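Hendau Mixed-Item Picking Station
Bulumex > Products > Picking and sorting

The Hendau station takes over the picking of mixed small goods from a metal bin. It is made for returns departments and repackers, where every item has a different shape and a normal feeder is of no use. The arm works from above and the operator stays at the table, outside the fence.

At Bakker, a returns company with 15 people on the floor, the station has been running since February. Before, three persons per shift stood bent over the bins. Now one of them watches the station, and the two others do inspection and repair, for which they got seven days of training from us.
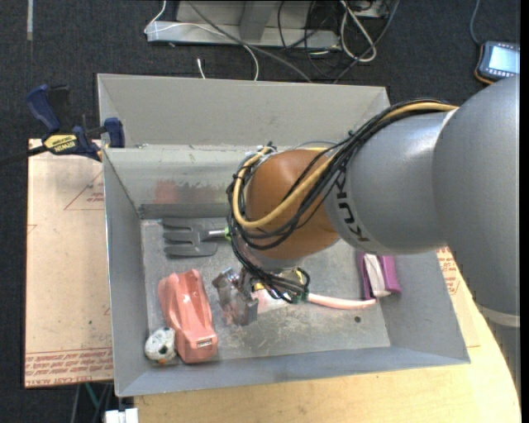 We advise to begin with your most difficult goods and not with the easy boxes. In its first week at Bakker the station handled 2,916 picks, and the items it refused went to a side tray for the operator. "My back is better, but I had to get used to the waiting," says Razia Virk, operator. Her team asked for a louder signal when the tray is full — this is now standard.

Included: station controller, Pesel gripper control software, side tray with signal, operator training on site.
Not included: robot arm, fence, table.
Delivery time: 15 weeks
Service visits: 3 per year

Questions about planning and staff training: Lieven Peeters, sales office, Wednesday until 3 p.m.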